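Retail Operations, Unit 5: Shipping and Returns for Bulky Home Equipment
Tue 8 September

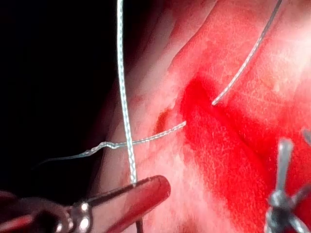

*Fig. 5.1. Thick white braided suture held in a gripper.*

## 5.1 Scope

These notes cover goods too heavy or awkward for normal parcel handling: benches, folding bikes, rack systems. Small items were dealt with in Unit 4. Read the Halora and Stendis case sheets first.

## 5.2 Terms

- **Landed cost** - unit cost plus freight in, duty and receiving labor.
- **Outbound cost** - carton, label, carrier charge, surcharges.
- **Return rate** - units sent back divided by units shipped in the same period. Returns are booked to the month of shipment. The March sheet for Stendis uses the month of receipt and has to be restated before use.
- **Recovery value** - what a returned unit brings in after inspection and repacking.

## 5.3 Trial periods

A trial period starts on the ship date or the delivery date. The policy must say which. With ground service the gap can be several days, and most disputes in the Halora file come from it.

A longer trial does not always raise the return rate. It does delay the point at which revenue can be treated as final, so the returns reserve stays open longer.

## 5.4 Worked case: Halora folding bench

Outbound cost is $35 per unit. Return freight, paid by the seller, is $80. Of every 100 units shipped, 3 come back.

Return freight per unit shipped:

 0.03 x 80 = 2.40

Total freight per unit shipped:

 35 + 2.40 = 37.40

Recovery value is left out at this stage. If the buyer pays return freight, the 2.40 drops out, but the return rate should then be estimated again - the two figures are linked.

## 5.5 Priority handling fees

A priority fee moves an order up the pick queue. It does not change transit time. The order page should state both facts next to the price. Stendis puts the second in a footnote; see the complaint log.

## 5.6 Exercises

1. Repeat 5.4 with a return rate of 6 percent.
2. Restate the Stendis March sheet by month of shipment.
3. Rewrite the Lemma trial clause so that the start date is clear.

Reading for Unit 6: Rila warehouse layout, first 3 sections.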